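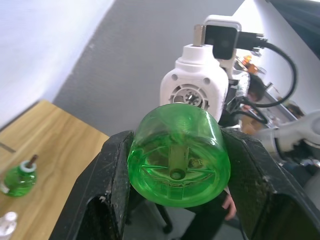
4.2 Radial relief as a sorting cue

The claim we set out to test is a popular one: that a plastic household object can be placed in its proper group from its base alone, without a label and without the resin code. The Trurkatum guide says so on its first page, and Ostier repeats it with no further evidence. We have our doubts. The argument leans heavily on bottles, and bottles are the easy case. The green one in Figure 4 has a circular rim, radial ribs and a small round hole at the centre, and anybody who has ever rinsed a bottle would name it at once. They would also have the colour and the light coming through the plastic to help them, neither of which has anything to do with the shape of the base. A test that leaves those two cues in place says very little about relief.

In our own trial we therefore tried to take them away. Sorters were given 332 grey plaster casts of bases and end faces, at life size, and were asked to put each into one of the groups used by Bodnár (drinks containers, cleaning containers, small electrical goods, toys, other). They could handle a cast for as long as they liked. We made no attempt to copy the pace of a real sorting line, and the results should not be read as if we had. Hafþórsson holds that the slow pace flatters the sorters. Þrastardóttir thinks the plaster does the opposite, as it dulls fine lines that fingers would find on the real thing. We have not settled this and report the scores as they stand.

Ribs running out from a centre were the feature the sorters trusted most, and we think they trusted it too much. Of the 200 casts with any kind of radial relief, 40 were put with the drinks containers when they belonged elsewhere. Most of these errors were made quickly and few were changed on a second look, even where the cast was much too small or too square for a bottle.

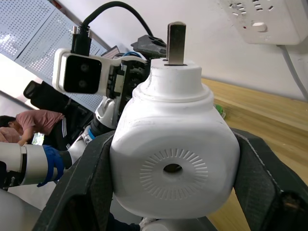

Small electrical goods are where the guide does worst, and it hardly mentions them. Makers put lines on a housing for grip, for looks or for no reason we could find, and the guide offers no way of telling one from another. The plug-in adapter in Figure 5 has a small round hole in its front face with a sunburst of short embossed lines about it, so a reader following the rule "round centre, lines outward, drinks container" would have to call it a bottle. The flat metal prong rules that out straight away, but the prong is not part of the relief, and it was not part of the cast. The boxy body ought to have helped. In the comments sorters seldom spoke of outline at all, and went on about the lines.

It may be said in defence of the guide that it was written for kitchens, where bottles far outnumber adapters, and that a rule can be wrong in principle and still be good enough at the bin. Walau makes roughly this case from a survey of 700 homes. We would accept it more readily if the survey had recorded what went into the wrong bin as well as what went into the right one. Until somebody does that, we advise treating radial relief as a weak cue, to be used only after size and outline have been checked. Section 4.3 turns to rims and feet, for which the evidence is thinner still.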